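Out and About > Visits > Trade and Open Days

October
By Riet Bosman

I went to the Clinis open day because a neighbour had a spare ticket and I had a free afternoon, and because I have washed up by hand for most of my adult life and wanted to see what an entire building could find to say about it. Clinis is the household wing of a bigger outfit called Grullon. It has 44 staff, according to the leaflet, and a canteen that serves a decent lentil soup. The soup was the best thing before two o'clock.

The bus drops you at the wrong gate. There is a right gate, but you have to walk along a verge to reach it, and I was not the only one with mud up one trouser leg when we signed in. We got a lanyard, a pencil and a tea towel printed with the words "A Calmer Kitchen". I have used the tea towel since. It doesn't dry anything.

Our guide was Oğuzhan Akyol, who was polite and quick and had clearly been told to keep us moving. He began in a long room full of crockery on shelves. They own 273 different bowls, he told us, bought from shops and markets so that they have the sort people have at home. I liked that. My own cupboard has three sizes that nearly nest and one that was left behind by a lodger, and most kitchen advice assumes you bought a matching set last week.

Then came a talk called "The Journey of a Bowl", with slides. It ran to half an hour and could have been five minutes. A bowl gets dirty, you wash it, you put it somewhere to drain, and later you put it away. The speaker's view was that households lose most of their time at the draining stage, because everyone stacks the rack differently and has to undo somebody else's work to get one more thing in. Maybe. In my house we lose it at the stage where people walk past the sink. I asked how they had measured it and was told the work was "ongoing", which I wrote down with the free pencil.

After that we were let loose on the tables, and I cheered up a bit. Each one had a rack and some crockery to go with it. The one I stood at longest had a white wire rack of the plain rectangular-grid kind you could find in any hardware shop, and bowls in colours you'd give to children.

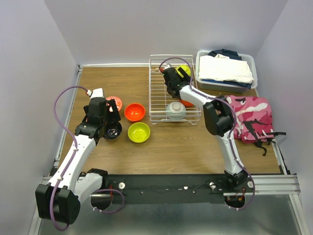 The bowl table: a pale bowl near the front of the rack, with orange-red, yellow-green and black ones out on the tabletop.

I have questions about that rack. A grid of thin bars is fine for plates, because a plate has an edge and knows where to go. A bowl doesn't. Lay it flat on its base and it keeps its puddle. Turn it over and it takes up the space of three plates. Lean it and it slides down the first time someone puts a mug in beside it. Oğuzhan said that leaning was "the preferred position" and that a rack like this would take more than most of us believed if you started at the back. I tried it later at home with my own rack and got one extra bowl in. Then I couldn't get the forks in.

There was a plate at that table as well, red and white, standing partly upright outside the rack. I'd have put it in first. Plates at the back, bowls in front, anything odd on top: my mother's rule, and she didn't need slides.

The colours, I'll admit, are sensible. If each person in a house has their own, you can see at a glance who hasn't brought theirs back. A woman in our group said she'd done this with her sons and it had caused more arguments than it settled. Oğuzhan made a note of it, or at least he wrote something.

The last stop was a shop, as it always is. Sampaio, who seem to supply the racks, had a stand with folding ones and over-sink ones and a thing for lids called the Rendamach, which holds 2 lids and costs more than my kettle. The card beside it said it had been through around 1,000 openings and closings without a fault. I opened it once and it pinched my thumb.

Would I go again? For the crockery room, yes, and I'd happily have spent the whole visit in there picking things up. The talk I'd skip. Take a snack if you can't eat lentils, wear boots for the verge, and ask the driver to let you off at the second stop. The toilets are up a flight of stairs, and the lift was out of order when we were there.

Recent in Visits
A wet morning at the brush works
Two mills and a long queue for the car park
The spoon museum, revisited
Is the autumn homes fair worth the fare?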